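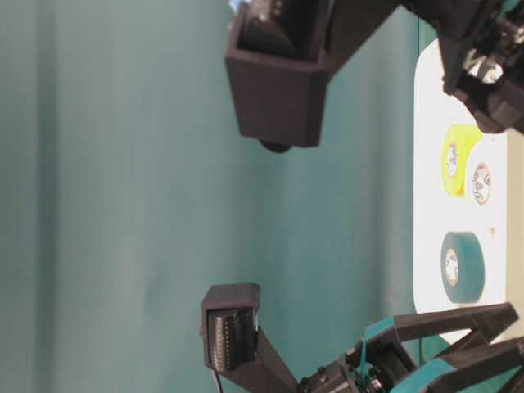

Learning > Young Visitors > Materials and Making > How Cloth Gets Its Color

How Cloth Gets Its Color

Look at the clothes you are wearing today. Your shirt may be one color and your socks another. If you are near a window, there may be colored curtains beside it. Almost all of these colors were put there by people, using a process called dyeing.

This guide has been prepared by the Griltdale Textile Museum for readers aged eight to eleven. It explains what dye is, where dyes come from, and why some colors stay bright for much longer than others. Words in capital letters are explained in the word list at the end.

What is a dye?

A DYE is a substance that gives color to cloth, yarn or thread. Paint mostly sits on the surface of a thing, like butter on toast. A dye goes further. It is made of very tiny particles that travel into the threads and hold on to them. If you pull a single thread out of a well-dyed piece of cloth and cut it across, you will usually find color on the inside as well as the outside.

Cloth itself is made of FIBERS. A fiber is a very fine hair-like strand. Wool fibers come from sheep, cotton fibers come from the fluffy part of a plant, and silk fibers are spun by silkworms. Nylon and polyester fibers are made in factories. Each kind of fiber takes up dye in its own way. A dye that turns wool a deep red may leave polyester only a faint pink.

Colors from plants and animals

For thousands of years, people made dyes from things they could find or grow. The roots of a plant called madder give red. A tall plant called weld gives a strong yellow. The leaves of woad and of indigo both give blue. A small insect called cochineal, which lives on cactus plants, gives crimson.

Many people suppose that green dye must have been the easiest to make, as there is so much green in nature. In fact it was rather difficult. The green substance in leaves is called chlorophyll, and it does not hold well to cloth. It also fades quickly in sunlight. Dyers solved the problem by dyeing the same cloth twice, once in blue and once in yellow. More blue gave a cool green, close to the color of the sea. More yellow gave a green like fresh grass.

The museum's sample room at Menham holds 1,899 small pieces of dyed wool, each tied to a paper label. Of these, 202 are greens. They were made at the Haddad dye works in Foltoncombe, where the master dyer kept a piece from every batch so that the color could be matched again later. Some of the labels also record the weather, the source of the water and the name of the apprentice who stirred the pot.
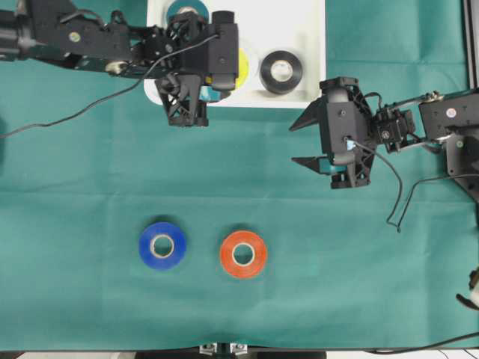 Green cloth with soft folds, and a white tray.

Making the color stay

Have you ever spilled beet juice on a sleeve? It looks very bright at first, but much of it may come out in the wash. Beet juice is a stain and a rather poor dye. To make a plant color stay, dyers generally need a helper called a MORDANT. The word comes from a Latin word meaning "to bite."

The most common mordant is alum, a white mineral salt. The cloth is warmed in water with alum before the dye is added. The alum fixes itself to the fibers, and then the dye fixes itself to the alum. It works a little like a handshake, with the alum holding the fiber with one hand and the dye with the other.

Mordants can also change a color. Weld with alum gives a clear yellow. Weld with iron gives a dull olive. Dyers in the past guarded their recipes carefully for this reason, and some of the recipe books were written in a private shorthand.

Indigo and woad behave differently and need no mordant. When cloth is lifted from an indigo VAT it looks yellow-green. As air reaches it, the cloth turns blue within a few minutes. Visitors to our January dyeing day often say that this is the part they remember best.

Colors from the factory

Most cloth today is colored with SYNTHETIC dyes, which are made by chemists. The first one to be widely sold was a purple, discovered by a young chemist who was trying to make a medicine. Before that time purple cloth was costly, and suddenly a great many people could buy it. Factories have now been making synthetic dyes for well over 100 years.

Synthetic dyes are reliable, and they allow a factory to make the same shade again and again. They must be used with care, however. Used dye water has to be cleaned before it goes back to a river – otherwise it can harm fish and water plants. Natural dyes need care too, as some of the old mordants were poisonous.

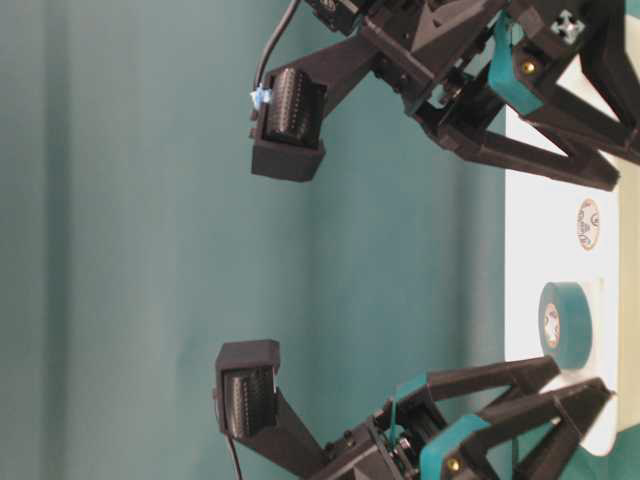 Why do colored curtains sometimes turn pale?

Sunlight slowly breaks down the dye in the cloth, and the parts that receive the most light fade first. Museums keep old textiles in dim rooms to slow this down.

Try it yourself: onion skin dye

This activity needs an adult, because it uses hot water. You will need the dry brown skins of 4 large onions, an old saucepan, a strainer, a wooden spoon and a piece of plain white cotton or wool.

Place the skins in the saucepan and cover them with water. Ask the adult to simmer the water for half an hour and then let it cool. Strain out the skins. Wet your cloth with clean water, put it into the colored water, and ask the adult to warm it gently for another half hour. Leave it to cool, rinse it well and hang it in the shade to dry.

Onion skins hold to cloth quite well without a mordant. You should see a shade somewhere between gold and orange-brown. Wool will usually come out darker than cotton. Do not use the saucepan for food afterward.

Word list

DYE – a substance that colors fibers.
FIBER – a fine strand from which thread and cloth are made.
MORDANT – a helper that fixes dye to fibers.
SYNTHETIC – made by people using chemistry.
VAT – a large container for dyeing.

Text by Guido Gentile, Learning Department. Last reviewed 24th March.

This website uses cookies to remember your settings. Accept all / Manage cookies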